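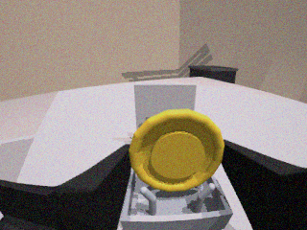 Staltus Bowl and Tray Scene Pack

Sanon > Simulation > Scene packs > Staltus

Staltus is a simulated tabletop task for testing how well a manipulation policy places a round object in a tray. It comes with the assets, the task script, a scoring tool and the baseline policy used in our Wumbridge tests. It is sold as a download, with a license for one research group.

The task

A bright yellow bowl has to end up in a gray, open-topped tray with two rounded prongs standing in it. The bowl must finish supported, upright or leaning within the set limit, and not touching the table. The episode ends when the bowl has been still for five seconds or when time runs out.

We chose a bowl because its outline changes so much with tilt. Seen from the side it is a half disk, and with its open face toward the viewer it is close to a full circle with a flat base in the middle. Policies trained on a narrow range of tilts do well in the middle of that range and badly outside it. The thick rim also gives two believable places to grip at almost any angle, and a policy that averages between them will close on nothing.

What the pack includes

Bowl model, with separate visual and collision meshes
Tray model with prongs, as one fixed body
Room with table and plain walls, lights adjustable
Task script with reset, success check and time limit
Scoring tool (command line, writes a CSV file)
380 scripted demonstrations
Baseline policy weights and training settings
PDF manual

The robot model is not included. The script expects a parallel-jaw gripper and will accept any arm that exposes joint position control. Mounting height and camera position are set in one text file.

Rendering

Images are rendered with soft shadows and a small amount of grain. The grain can be turned off. We leave it on by default, as the baseline was trained with it and scores drop when it is removed. The walls are kept plain on purpose so that shadows falling across them are easy to vary from one episode to the next. Color of the bowl, wall tone and light direction can each be fixed or randomized separately.

The method behind the baseline

The baseline uses a resampling method we call Michailidis. Training starts with an even spread of bowl tilts and tray positions. After every 10 training rounds, the policy is run on a held-out set of starting poses, and the poses where it failed are given more weight in the next batch. Poses it handles reliably are given less weight but never dropped. That last rule matters more than we expected. In an early version we did drop them, and the policy forgot the easy placements within a few updates.

Only the starting poses are reweighted. The demonstrations themselves are not edited, and the lighting settings are drawn the same way throughout.

Result

In the Wumbridge tests we compared even sampling with Michailidis resampling on the same network, with the same demonstrations and training time. Each version was trained from five random seeds. Resampling gave more successful placements on every seed, and most of the gain came from bowls that began tilted steeply. For bowls starting flat on the table there was no clear difference.

The remaining failures are mostly of one kind. The gripper brings the bowl in low and the rim catches a prong before release. Raising the approach height by 20 mm removes many of these, but then the bowl sometimes bounces on release – we have left the default as it was and documented the setting in the manual.

We have not tested transfer to a physical robot. Groups that want to do so should measure their own bowl and tray first and edit the meshes to match. The contact settings were tuned for stable simulation, and they should not be taken as measured friction values.

Requirements

A Linux workstation with a supported GPU is needed for rendering. Scoring runs without one. The baseline can be retrained on a single card.

Known issues

Very thin gripper fingers can pass through the bowl wall at high closing speed. Use the smaller time step given in the manual.
The scoring tool counts a bowl resting on the tray edge as supported. A stricter check can be turned on with the strict flag.

Version and support

Current version released 30/04/2019. Updates to this version are free to license holders. The pack was built by Booker Begay, who also answers technical questions through the Sanon support form. Please attach the scoring CSV and your settings file when reporting a problem.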